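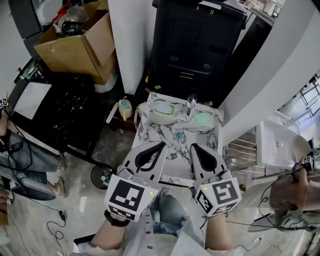
Witgate, 2022-03-30

Welcome, and thank you for finding your way to our page! We are Trilleck, a small firm in Witgate, and we set up and look after hand-held grippers and the tracking gear that goes with them. People send us a pair that has stopped agreeing with itself, or they ask us to prepare a new one from scratch, and either way it comes back with a sheet of paper listing everything we touched. We are rather fond of that sheet of paper.

Most of our days go on the pair we call the Tamix. It has a left and a right, and the two have to behave as twins, so we never set up one without the other on the bench. The finger pads come first. We open and close the jaw slowly and look down the gap between the pads from top to bottom, and if it is wider at one end we loosen the mount, nudge it and start again. (It can take a whole morning, and several cups of tea.) Then we wipe the pads with a cloth that has no fluff on it. Please, if you do this at home, never use kitchen roll! 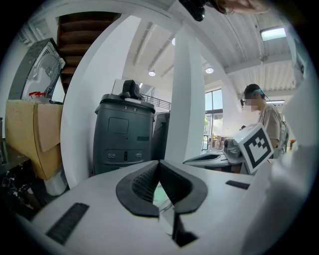
Written by the Trilleck workshop, Witgate

After the pads come the marker cubes. Each cube has its own pattern, and the left one must stay on the left, which sounds like a silly thing to write down until you have spent an afternoon chasing a fault that was only a swap. We check that every face is clean and flat, that no corner has lifted, and that the cube doesn't rock when you press it with a thumb. A cube that rocks gets a new mount, never glue.

Last of all we sit down and use the things, both hands at once, picking up small everyday objects from a little table and putting them back. Our practice list has 77 pickups on it, and a pair goes home only when it has got through the list 9 times without a slip. It is slow work, and a bit like doing the washing-up with somebody else's hands – but you feel a stiff hinge through your own wrists long before it shows up anywhere else.

We have looked after 463 pairs so far. The oldest, which we call Na, still comes in every October for its yearly check, and we keep a drawer of 20 spare pads in the older shape just for visitors like that one.

If you would like us to look at yours, pack the left and right in the same box, leave the cubes on, and put in a note telling us what it was doing when it annoyed you. Long notes are very welcome.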